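Murko and Fallik to merge neighbourhood grocery operations from July

Murko, the independent grocery wholesaler, has agreed to combine its retail supply business with that of Fallik, bringing 578 convenience shops under a single ordering and delivery service. The combined business will trade as Grikamier and will carry 1664 product lines, including chilled goods, household items and a wider choice of snacks from South Asia.

Balaji Wafers packets on the shelf: Khatta Mitha Mix and Aloo Sev

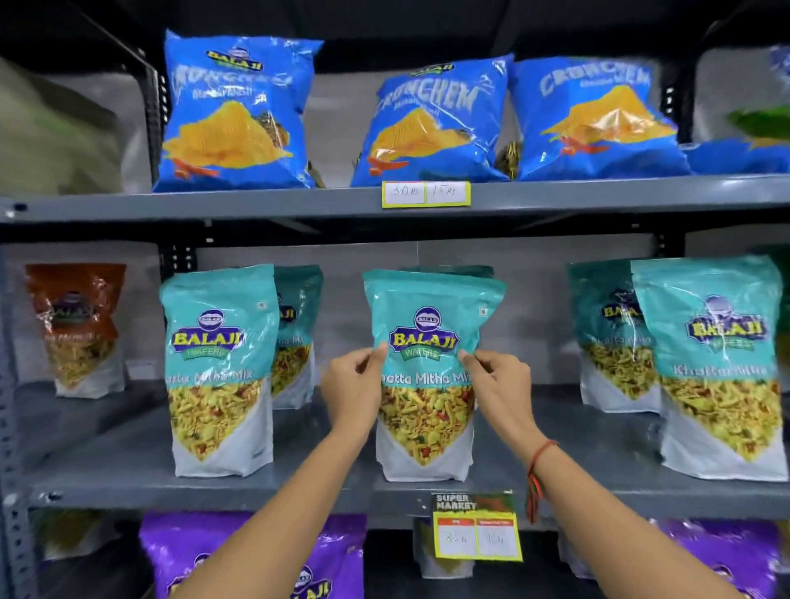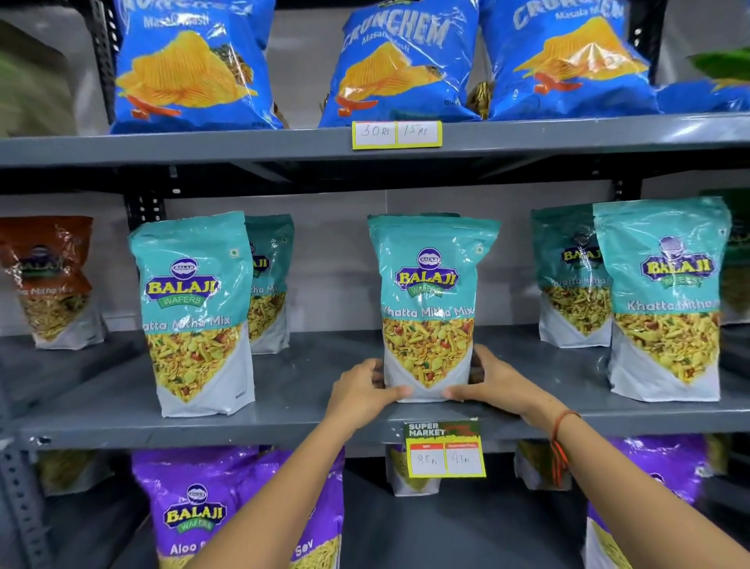
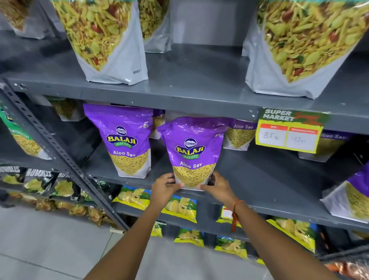 Under the terms of the agreement, all existing shop contracts will be honoured until their renewal date. Shops will keep their own names and remain free to buy from other suppliers. Orders placed before 9 p.m. will be delivered the following morning, and the minimum order value will be removed for rural customers.

Liudmyla Shevchuk, Managing Director of Murko, said: "Small shops have asked us for fewer invoices and a more dependable van. This agreement allows us to offer both."

Harvey Després, who will chair Grikamier, said the two companies expected to create about 40 jobs at the Kushnir depot, mainly in driving and night picking.

Account holders will receive revised price lists by post. Depot opening hours are unchanged.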